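Teaching materials > Robot learning > Textbook > Chapter 8

Print this page | E-mail this page

Last updated: Jun 9, 2022

Chapter 8
Learning a Household Job from Demonstrations

Ask a room full of students which is harder for a robot, playing chess or doing the laundry, and most of them will get it right these days. Ask them why laundry is hard, though, and the answers scatter. Some say cloth. Some say balance. One student of mine, years ago, said "doors", and I have come to think she had the best answer of the lot!

A washing machine door swings on its own hinge, along its own arc, and it doesn't care where your elbow is. The opening behind it is round and deep, so a hand that goes in disappears from the view of a camera mounted on the head. Inside there may be one sock or a tangled lump of sheets. And a robot on two legs has to manage all this while standing up, leaning its weight towards a hole in a box. I can't think of a better problem to begin with.

In Chapter 7 we wrote down our motions by hand. We chose waypoints, joined them with smooth curves and checked the joint limits. That works beautifully when the world stays put. In this chapter we give up writing the motion ourselves and let the robot learn it from examples, a method usually called imitation learning or learning from demonstration. The simplest form, behaviour cloning, treats the whole thing as a matter of fitting a function: here is what the robot sensed, here is what the operator made it do next, now find a rule that takes you from one to the other.

Our running example is the Prikholm laundry study, carried out by Biljana Delić and Prasert Ongart with software written by Thodoris Karras. I like it because it is small enough to follow from start to finish, and because the authors kept their failures as carefully as their successes. The task is split into four stages: walk up to the machine, reach into the drum, grasp, and bring the cloth out to the basket. The operators gave 500 demonstrations in all. The policy was then tested on 100 fresh trials, with the basket moved and the load changed between them.

Before you read on, make a guess. Which of the four stages do you think failed most often? Write it in the margin.

Most people choose the grasp. In fact the reach gave the most trouble, with 23 failed trials against 8 for the grasp. The fingers are forgiving – cloth will bunch up and catch on almost anything. The arm is another matter. If the feet stop slightly too far to one side, the arm has to enter at a slant, and then the forearm meets the rim. The error was made during the walk and only showed itself at the drum. You will meet this pattern again and again in this book, and we shall call it a carried error.

Figure 8.1 shows the reach. Look at the feet as well as the hand, and at how little room the open door leaves around the shoulder.

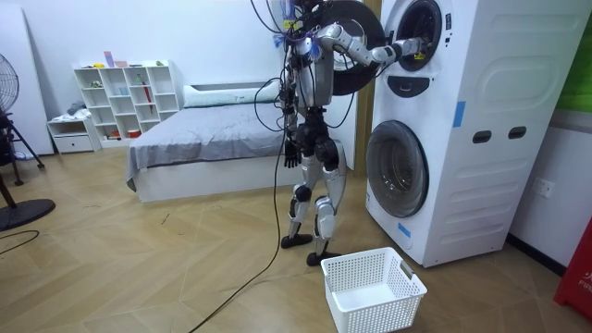 Fig. 8.1 The reach stage: right arm extended into the upper drum, left arm hanging at the side, basket on the floor by the right foot.

Carried errors point us to the main weakness of behaviour cloning. The policy learns from states that the operator visited, and a good operator rarely visits bad ones. Once the robot drifts a little, it finds itself somewhere the examples never went, makes a slightly worse choice, and drifts further. Section 8.3 puts this into mathematics (nothing worse than a sum and a square, I promise) and shows how quickly the drift can grow with the length of the task.

Section 8.4 turns to a cure. Selma Dervishi suggested that the operators should start some demonstrations from poor positions on purpose, with the feet too wide or the body turned too far, and then show the recovery. It is a lovely idea, cheap to try, and you will test it yourselves on the practice data in Exercise 8.6.

What you need from earlier chapters: joint angles and frames (Chapter 2), balance and the support area (Chapter 5), and least squares (Chapter 6). If balance has gone hazy, reread Section 5.2 now, for it comes back almost at once.

8.1 What counts as a demonstration?

A demonstration is a list of pairs. Each pair holds an observation, meaning everything the robot's sensors reported at one moment, and the action that the operator commanded at that same moment. We write the observation as o and the action as a, with a small t beneath each to mark the time step.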